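3. What we did in the club, and how it went

3.1 The group and the task

I should say up front that this started as a lunch argument. Li-hua Kuo wanted our student club to enter the Skorard challenge with a block-stacking routine, because block stacking is safe and we already had most of the code. Jawad Kazmi and I wanted food. Food is squishy, it sheds crumbs, and no two pieces of it are the same shape, and we figured we would learn a lot more from getting it wrong. We voted, food won by one vote, and Li-hua (who then did more of the work than any of us!) picked bread as the thing we'd start with.

The task we settled on is easy to say out loud. A piece of bread lies in a wicker basket on a cloth-covered table. The arm has to come down, close its fingers on the bread, lift it clear of the rim, and put it on a plate without leaving a dent you can see from a chair. That last bit was Stijn Smits's idea, and I argued against it for most of February, since "a dent you can see from a chair" is a terrible thing to put in a paper. We kept it anyway and had the same two people do all the judging.

3.2 Getting people onto the arm

Everyone in the club drove the arm by hand before they were allowed to touch any of the learning code. We did it that way after our first term, when half the group wrote software for a machine they had never moved and then couldn't tell a bad program from a bad grip. The hand-driving sessions were loud and pretty fun. We recorded 339 tries in total, with drivers swapping out whenever they got tired or started showing off.

Most new drivers come down too fast and then stop dead a little way above the bread, because that is the point where you suddenly notice how close the rim of the basket is. We called this "the hover." King-fai Huang went through the recordings and marked where each driver paused, and nearly everybody had a hover, including me, and I've been doing this for three years.
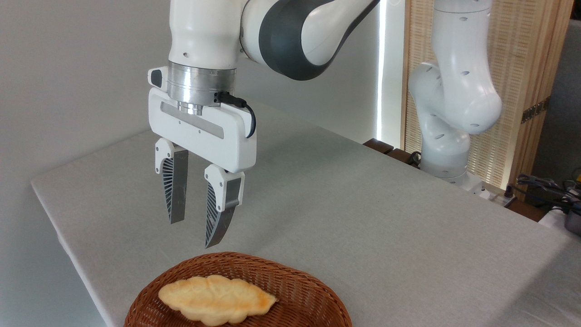

The trouble is that a program trained on those tries learns the hover too. Our first version would come down, stop, think about its life, and then either finish the grab or just stay put until somebody hit the timer. Out of 61 test runs with that version, 41 ended with the bread on the plate, and a good share of the failures were plain old waiting. We tried three fixes. Trimming the pauses out of the recordings helped the most and took Jawad a single evening. Asking drivers to "please not stop" helped a little, though it made them so nervous that they bumped the basket more often. Slowing down the whole approach did nothing at all, except make everybody late for dinner.

3.3 Closing on something soft

We had been treating "closed" as a number, the way you would with blocks: drive the fingers together until they reach a set width. That falls apart with bread. Pick a width for the fat middle of a roll and you miss the thin end completely, and if you pick it for the thin end you squash the middle. Shih-chieh Siu, who joined us from the baking club and had never written a line of code before, asked why we didn't just stop when the fingers stopped moving easily. We felt a bit silly. We rewrote the closing step that week, and from then on the width was only used as a backstop.

I don't want to oversell this. The new closing step still has trouble when a roll is lying right up against the side of the basket, where one finger has to slide down between crust and wicker. A patient human driver can wiggle in there. Our program mostly can't, and for the competition we agreed to leave those starting positions in the tests and take the hit on our score.

3.4 What the students said

At the end of term we asked the members to write down which part taught them the most. I was sure it would be the training runs, since that's the part I like. Most of them wrote about the driving, and about watching each other's recordings afterward with King-fai's pause marks on the screen. Li-hua wrote a page and a half on crumbs, which she wants added to next year's handout in full. Stijn asked for a softer plate. We are planning to collect another 200 tries before the next round, this time with every driver starting from a different side of the basket, and Shih-chieh has already put himself down for the first session.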